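Software engineer, hand tracking and motion planning
Gillthorpe, on site, full time or four days

Usuga writes software that takes what a person's hand does and turns it into something a robot arm can repeat. On a good day the arm picks up the bottle. On a bad day it picks up the idea of the bottle, slightly to the left, and carries that carefully across the table.

We would like to hire someone to bring about more of the first kind of day.

The job sits between two pieces of code that don't get on. One is Setent, our tracking pipeline, which reads glove sensors and marker poses and works out where the hand is. The other is Bruto, our planner, which was named by someone in a temper and has lived up to it. Setent sends poses at 60 Hz. Bruto would prefer 10, and sulks. You would own the bit in the middle: filtering, time alignment, calibration, and retargeting human fingers onto grippers that have fewer of them.

You will also spend a fair amount of time at the recording table. Everyone who writes code here takes a turn in the glove, including Ximena Beltrán, who runs the team and has strong views on clock drift.

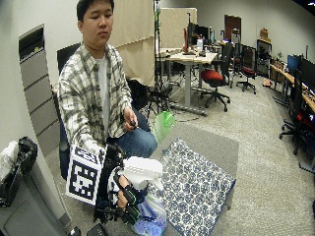 Glove and marker board at the recording table, with a spray bottle in hand.

Household objects are most of what we work with. Bags are the worst, cloth is nearly as bad, and anything see-through will make your depth data look like weather. If you have opinions on how to represent a thing that changes shape while you are holding it, please bring them. We have had 43 tries at the bag problem and the current one is called bag_final_b.

What you'll need
Solid C++ or Python, and enough of the other to read it without sighing
Comfort with rigid body transforms, including the ones somebody else wrote down backwards
Some experience of state estimation, trajectory optimisation or both
Patience with hardware drivers

Nice to have
ROS 2
Learning from demonstration, or having read enough papers on it to be suspicious
A habit of writing tests before the arm moves - we do have an emergency stop, but it shouldn't be your test suite

What you'll get
A proper salary, given in full in our first reply to you. A pension, 25 days' leave plus bank holidays, and a desk near a window if you start before the next person does. Core hours are 10 to 4.

How to apply
Send a CV and a short note about a bug that took you far too long to find. No cover letter. The interview is 60 minutes of talking and a look through some of our code, during which you may be as rude about it as you like. Ximena reads all the applications herself and will reply either way. We hope to have someone started by January.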